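Unit 4: Paths, verges and shade
Reading time: 3 minutes

These notes go with the second lecture on neighbourhood walking routes. Bring them to the tutorial along with your own site sketch.

A shared path has three parts that matter for maintenance: the surface, the edge and whatever casts shade on it. Most council inspection forms cover the first in detail and give the other two a single line. In this unit we give them equal weight.

Surface. Asphalt is cheap to lay and comfortable to walk on. It is dark, so it takes up a lot of heat in full sun. Take your surface readings at the same spots each visit, in sun and in shade, and write down the time. Readings taken at 11 in the morning can't be compared with readings taken mid-afternoon.

Edge. The verge is the strip between path and road. It keeps walkers away from vehicles and gives rain somewhere to go. Grass needs mowing and edging or it creeps over the asphalt. Tamás Szabó's survey for the Praltedell estate found 40 places where the usable width had been reduced by grass alone.
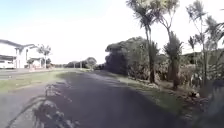
Figure 4.2. Asphalt path with a grass verge between it and the roadway. Note the broad shade over the centre and right.

Shade. On a plan, shade is usually drawn as a circle under each tree. On the ground it moves all day and has ragged edges. For the exercise, mark the shade line on your sketch as you find it and colour the sunlit parts lightly. Do the verge as well as the path – grass in full sun dries out sooner than grass under cover, and the mowing schedule should allow for that.

Patchy light also affects how people see the surface. A walker with low vision may read a hard shadow as a step or a hole. Philomena Coughlan's chapter in the reader covers this, and you should have read it before the tutorial.

Exercise 4
Choose a 500 metre length of path near your home. Draw it at a scale that fits one page. Show the surface, both edges, the nearest road and the shade at the time of your visit. Add a paragraph on what you would change first and why.

Sketches are due at the start of the tutorial in room 201. Email Elias Hakim if you need an extension.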